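Preguntas frecuentes — Kit bimanual Jondell para ordenar cables y accesorios

Última revisión: junio. Si algo no está aquí, escribidnos y lo añadimos. 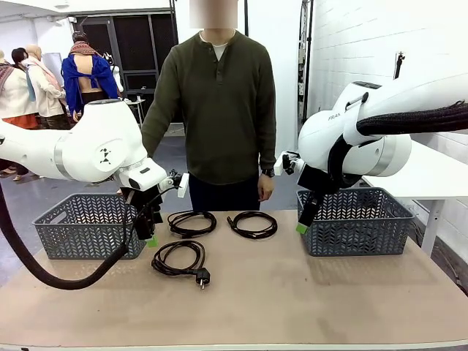
El kit se vende completo o por brazo suelto, pero casi todo lo que sigue vale solo para el completo. Leed esto antes de pedir presupuesto, que nos ahorramos correos.

¿Qué trae?
Dos brazos, dos pinzas de dos dedos, soportes, mangueras, el software Festau con licencia de un año. Mesa no. Cestas tampoco, valen las vuestras si son rígidas.

¿Qué mesa necesito?
Tablero liso, mate, 1490 mm de largo mínimo. Con menos los brazos se estorban. Cristal o acabado brillo no, las cámaras de muñeca se lían con los reflejos.

¿Qué sabe hacer de serie?
Coger cables ya enrollados y dejarlos en una cesta. Cargadores, alargadores cortos, cables de alimentación con su enchufe. Elegís vosotros qué va a la izquierda y qué a la derecha.

¿Desenreda?
No. Nos lo preguntan cada semana. Si le dais un nudo, avisa y para. Enrollar desde cero está en pruebas en nuestro taller de Plerkstead, sin fecha.

¿Peso máximo por pieza?
200 gramos con la pinza estándar. Para más hay otra pinza, se pide aparte.

¿Cuánto tarda en aprender un objeto nuevo?
Con 43 demostraciones grabadas suele bastar para un cable parecido a los de serie. Para algo muy distinto (cinta plana, auriculares) contad con bastantes mas.

¿Hace falta alguien delante?
Durante las demostraciones sí, siempre. Luego, en marcha, una persona en la misma sala y con la parada de emergencia a mano. No es negociable.

¿Qué pasa con la manguera del brazo? ¿Se engancha?
Puede. Dejadle holgura pero que no arrastre por encima de las piezas. El clip de sujecion va en la bolsa pequeña, junto a los tornillos — mirad bien, que la gente la tira.

¿Funciona con cestas caladas?
Sí. Ojo con los conectores pequeños, a veces se meten por los huecos y luego cuesta sacarlos. Fondo cerrado mejor.

¿Precio?
1463 euros al mes en alquiler, mínimo tres meses, instalación incluida. Compra: según configuración, pedid presupuesto.

¿Es compatible con el controlador Aasen?
Con el nuevo sí. Con el antiguo hay que actualizar el firmware antes, no después. En serio, antes.

¿Garantía?
Dos años los brazos. Las almohadillas de los dedos son consumible y no entran. El recambio va en pares.

¿Se puede ver una demo?
Por videollamada, mañanas de 10:00 a 13:00. Si traéis vuestros propios cables al taller los probamos también, avisando antes.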